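Selling by owner or with agent, old house with a lake view
Forum: Buying and Selling a Home

kobe_vl
Hello all. My wife and I want to sell our house in spring and we can't agree how to do it. The house has 107 feet of shoreline, a small dock, and a kitchen from the previous owners. Danen Realty offers to list it for their full commission. I would like to try by myself first.
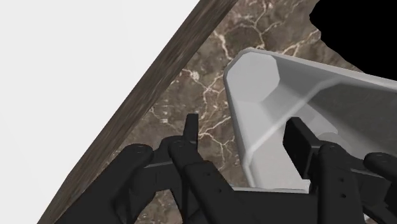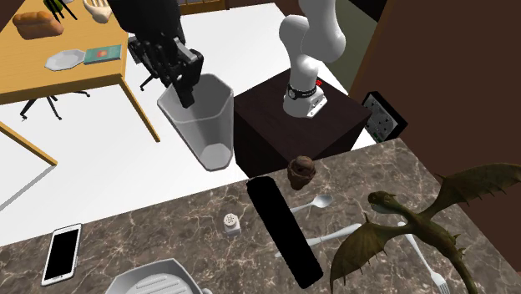
My questions are these. How long did you try alone before you called an agent? And is it normal that the agent wants a contract of 12 months? To me this sounds very long.
Kobe Van Loon

shoreline_jacobs
12 months is too long. Ask for six, and ask for a paragraph that lets you leave with 30 days' notice. If they refuse, there are other offices.

We sold alone. It took 18 weeks and I answered the phone during dinner many times. I would do it again, but my wife would not.

rokeya.s
I must disagree with doing it alone for a waterfront house. With a normal house on a normal street, the buyer can compare with the neighbors. With shoreline there are questions about the dock permit, the septic, who owns the land under the water. My buyer asked for a survey, and the old one from the previous owner was not accepted by his bank. The agent knew whom to call. I did not.

kobe_vl
Rokeya, was the survey expensive? We have one, but it is 16 years old and the dock is not on it.

rokeya.s
More than I hoped. I don't want to write the price, it depends a lot on the county. If the dock is not on it, I would order a new one now, before the listing. In November it is easier to get a date than in April.

fodari
Sorry, but a survey is not a reason to pay a commission. You can call a surveyor yourself, they have telephones. For the contract, take a real estate attorney with a fixed fee. This is what we did for my mother's place.

shoreline_jacobs
Agree with fodari about the attorney.

rokeya.s
I did not say that the survey is the reason. I said there are many small things, and each one costs you an evening. If Kobe has the evenings, good.

skindeo
Small question from the side — is the kitchen very bad? We wanted to replace ours before selling and the appraiser told us to leave it and only paint. The buyers tore it out anyway.

kobe_vl
It is not bad, only orange. We will paint.

Thank you for the answers. I called Danen again this morning and they can go down to six months, but not on the commission. My wife says this is already a sign. I will order the survey first and then we will see. Does somebody know if the dock permit goes to the new owner automatically, or must he apply again?

fodari
Depends on the lake. Call the town clerk, before noon is best.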